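Ovasine Shelf Service Cell
Equipment and Care

Home / Equipment / Handling Cells / Ovasine

The Ovasine cell is supplied by Truswood for the handling of packaged goods on open display shelving. It is delivered as one arm, one gripper and one controller, and is set up on site by a Truswood engineer. Up to 25 item types may be stored in the controller.

Care of the gripper

The gripper housing has a smooth upper shell with a textured band along its underside. The fingers are mounted directly below the band. Before each shift, the operator shall stop the arm, lock the controller and wipe the shell and band with a dry cloth. Fingers showing wear at the tip are to be replaced as a full set, part 223. Solvents must not be used on the band. 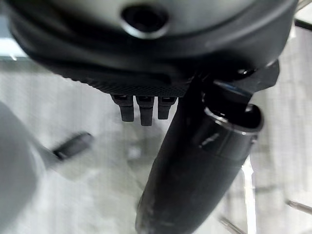
Setting the shelf positions

The arm is taught one shelf at a time, starting with the uppermost. Bring the gripper slowly over the shelf and hold it clear of the tallest item before saving the position. Chip canisters, bottles and tumblers differ in height and must be entered as separate item types. Cables along the arm must hang free through the full reach; a cable that pulls tight at any point shall be refitted before teaching continues.

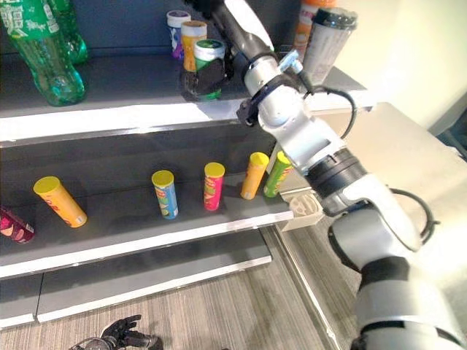
Reading time: 4 minutes

Shelves not in service should be marked as closed in the controller. After any change to the shelving unit, all positions are to be taught again.

Service and parts

Routine service is carried out every March. Requests for repair should be sent to Anjani Ngau, Equipment Support, quoting the serial number on the controller door. Fingers and cable sets are held in stock at the Tamach depot. The Noh controller is repaired at the depot only and should not be opened on site.

Page revised Oct 19, 2022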